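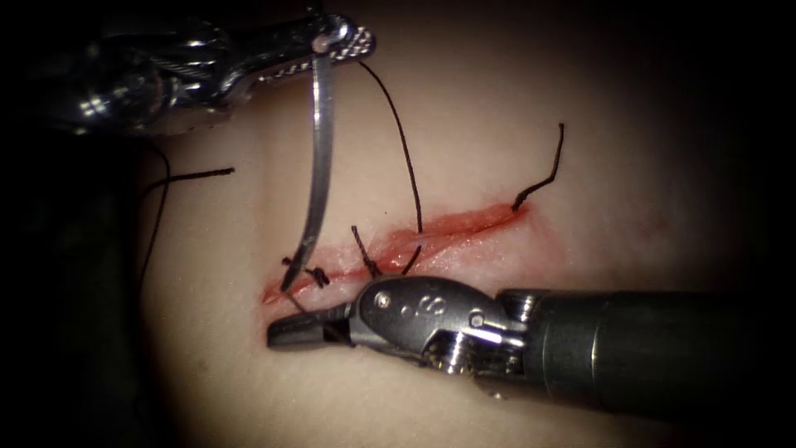
Figure 1. Curved needle above the left end of the incision, with a tied knot beside it.

3. Materials and closure pattern

The wound model was a pale synthetic skin pad with one long incision. Red dye was applied along the cut before closure. Interrupted stitches in black thread were specified, 14 mm apart, with tails trimmed short so that each knot could be inspected from above. K. Bandara prepared the pads and T. Hijazi recorded the spacing.

Dye that spread past the wound edge made the entry points harder to locate. For the January series the amount will be reduced and the pad blotted before the first stitch. 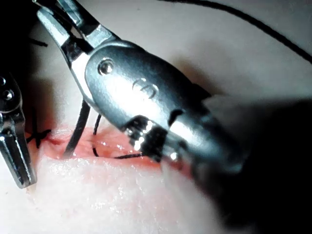

Figure 2. Close view at the incision, instrument tip directly over the red line.

Glare on polished metal limits what can be read from close views. Edge alignment was therefore scored from overhead views only (Inskip pad, batch 16).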